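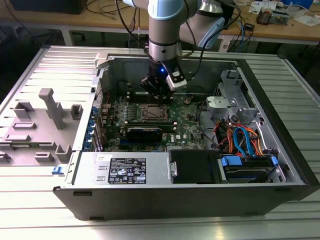 **Clemholm Robotics Club forum > Term project > PC strip-down: memory slots or graphics card first?**

**kusport_build**
Tuesday, September 17, 2024

Starting a thread so we stop arguing in the corridor. The project this term is taking a desktop tower apart with the arm. We demo at the Skolleck open evening in October. The case is a Dell, on its side, side panel off, inner plastic cover out and put to the left on the work surface.

What we haven't settled is the order. My vote is memory first, then the graphics card, then the drive. The memory slots are right under where the arm comes down and we don't have to reach past anything.

Budget left is 200 and I'd like to keep most of it for spare fingertips.

---

**tin_lid**

Disagree. Graphics card first. It's the biggest thing on the board and people at an open evening will be able to see it from the back of the room. A memory stick is tiny and they'll wonder what we did.

---

**kusport_build**

It also has a latch at the end of the slot that has to be held while you lift. We have one arm.

---

**tin_lid**

So we release the latch by hand beforehand. Half the teams last year did their awkward bits by hand.

---

**marrowfat**

If we do the latch by hand we have to say so on the sheet. I don't mind doing it, but it goes in writing.

On the order, I agree with kusport_build. Memory clips are awkward too, mind. You push them outwards and the stick pops up a few millimetres. The fingers are narrow enough to push one clip at a time, I think, but the second push has to come from the other end of the slot and the wrist turns a long way to get there. Has anyone tried that move with the sensor bit on? It sticks out on the right of the gripper and I'd want to know it clears.

---

**lis_runner**

I ran it in Lis last night, simulation only. It clears if you come in from above and turn before you go down. If you go down and then turn, it hits the plastic fan bracket in the upper right of the case. The model of the case in Lis is a plain box with the bracket added by me with a ruler, so don't trust it to the millimetre.

Path file is in the shared folder. It has 1,685 points in it, which is far too many, and I'll thin it out when I get time.

---

**tin_lid**

Why does a path that short need that many points?

---

**lis_runner**

I recorded it by hand guiding and didn't turn the sampling down. The controller plays it back without complaint, it's just slow to load.

---

**oddsocket**

Joining in as I'm down for the cable section and nobody has mentioned cables. There's a bundle at the lower right, above the drive bay, orange, red, yellow and blue, and the blue SATA one curls right up. Any path that crosses that corner low down is going to snag it. I'd like the drive to go last, or for somebody to tie that lot back.

Same for the black cable that loops down beside the board on the middle right.

---

**kusport_build**

Drive last suits me. Are we allowed to tie cables back? Rule sheet says the machine must be "as found" apart from the covers.

---

**marrowfat**

I read "as found" as no ties. Others may read it differently. I'll ask.

---

**tin_lid**

If we can't tie a cable then we can't release the latch by hand either. Same rule.

---

**marrowfat**

Yes, fair. I'll ask about both together.

---

**oddsocket**

Separate thing. Can we clamp the case? The work surface is ribbed, and I don't want the case creeping when we pull on something. Stops bolted on either side would do. The cover with the posts on it needs to live somewhere else too, as the left stop would have to go where it is now.

---

**lis_runner**

Please don't move the case until I've marked where the corners are. All my points are measured from the corner by the white hinge piece. If it shifts I have to teach everything again.

---

**oddsocket**

Tape at the corners then, and stops after. I can cut them on Thursday.

---

**kusport_build**

Good. On force: I've set the limit to 2 newtons for the approach and left it higher for the pull. tin_lid wanted it higher throughout.

---

**tin_lid**

Still do. With it that low the arm stops every time a finger brushes anything, and we'll spend the demo pressing resume.

---

**kusport_build**

I'd sooner press resume than put a finger through the CPU socket. The fingers are working just above it for a good part of the memory move.

---

**lis_runner**

Could raise it only when we're above the height of the card. I can split the path into a high part and a low part, one limit each. I need to thin the points anyway.

---

**tin_lid**

Fine by me. I still think the card should go first.

---

**marrowfat**

Got an answer. No ties on cables. Hand release of the latch is allowed if it's declared, with a time penalty. They didn't say how large, I've asked again.

---

**tin_lid**

So card first is allowed.

---

**kusport_build**

Allowed with a penalty. Memory has no penalty. Suggest we get memory working, and if it's reliable by the end of the month we try the card with the declared release. Drive last either way.

---

**oddsocket**

OK with that. I'll plan the cable section around the drive being last.

---

**tin_lid**

OK, but put the card on the list with a date next to it, or it won't happen.

---

**kusport_build**

Added, first session in October. lis_runner, can you put the thinned path up under a new name and leave the old one where it is?

---

**lis_runner**

Will do. Corners first, then the path.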